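Chapter 7
Gathering Examples: The Long Part

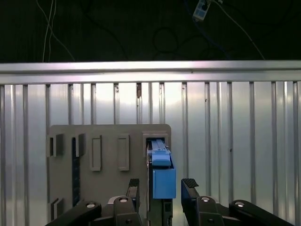 Figure 7.1 Wrist camera view at the fixture board. Gripper open, one finger on each side of the blue block.

Most of your project goes here. Not the model, not the training run. The examples. Plan for it.

In Chapter 6 we set up the Pikora cell and got the arm moving under hand control. Now we need it to learn a plug task, and for that it needs demonstrations. Lots. The Temba board used in this chapter has raised tabs, empty rectangular outlines and an opening with a raised gray frame. Figure 7.1 has the blue part in that opening. Look at how little of the rest of the cell the camera gets, and how much of the view is fingers and links. The learner gets the same view. So if you can't judge the fit from it, don't expect the policy to.

A few terms first. An episode is one try, start to stop. A demonstration is an episode driven by a person. A set is all the episodes recorded with one board position. Keep these straight, the exercises mix them on purpose.

Our first set was 90 episodes. We threw out 29. Why? Mostly late starts — recording began after the arm was already moving — plus some with the wrong label. All avoidable. Section 7.2 has the checklist we shoud have used.

Backgrounds matter too. Ribbed metal, shiny rail, hanging cables: all of it goes into the data wether you want it or not. Leave it alone during a set. Move things between sets, and write down what moved.

What you'll do in this chapter:
Record a set of 14 episodes on the Temba board
Label each one by outcome, same day
Load them into Sumance and check the timing
Find the bad ones before training does

Have your log sheet from Chapter 6 handy. Section 7.1 starts with the camera.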